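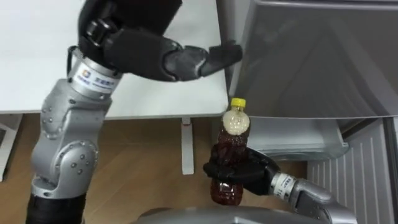 3. Two-arm handling task: bottle and appliance door

3.1 Purpose

The third work package of the Jerna project covers tasks in which one arm has to keep hold of an object while the other arm does something else. Work packages 1 and 2 (single-arm reach, single-arm grasp) are reported in the September document and are not repeated. The task was proposed by Fenna Kuipers: hold a closed drink bottle upright in the right hand, bring the left hand to the front edge of the door, open the door, place the bottle inside.

3.2 Setup

The robot has two silver jointed arms, each fitted with a black multi-fingered hand. It is operated by teleoperation. The operator's arm motion is mapped to the robot's arms, and finger closure is controlled separately for each hand. Control software is the Nadis branch maintained by Joris Leemans. All runs were started with the bottle already in the right hand, so that grasp failures would not be mixed with door failures.

The bottle is a clear plastic one with a yellow screw cap, mostly filled. A full bottle was preferred over an empty one after early trials in which the empty bottle deformed under the default finger force and slipped down through the grip. The fingers close around the middle and lower body, just above the ridged lower part.

The left hand is kept well above the right during the approach. With both hands at the same height the forearms came too close to each other in front of the torso, and the software stopped the motion.

3.3 Procedure

Each run was divided into four phases:

Phase A. Left hand moves to the front edge of the door. Right hand holds position.
Phase B. Left fingertips make contact and pull.
Phase C. Left arm holds the door open. Right arm moves the bottle to the shelf.
Phase D. Right hand releases, both arms return.

A run was ended if the bottle tilted far enough to touch the appliance, if either arm reached a joint limit, or if the operator called a stop. Operators were Anjani Saragih and Floor Leemans. Ineke Goossens kept the log.

3.4 Results

A total of 88 runs were logged. Of these, 14 were stopped in phase B and 6 in phase C. In 2 runs the log file was incomplete and the outcome could not be assigned. The remaining 66 runs reached the end of phase D.

Most phase B stops had the same cause. The fingertips met the front face of the door instead of its edge, and pushed. The operator view gives little depth information at this point, and the left hand covers part of the target. Lowering the approach speed helped Anjani but made no clear difference for Floor.

The phase C stops were joint limits in the right elbow.

3.5 Open points

Finger force is still a fixed value per object. The Gelside contact sensors were ordered but have not been mounted, so the report contains no force data. The torso position was not marked on the floor before the first session and the early runs may have been done from a slightly different distance.

Version submitted 2021-06-18.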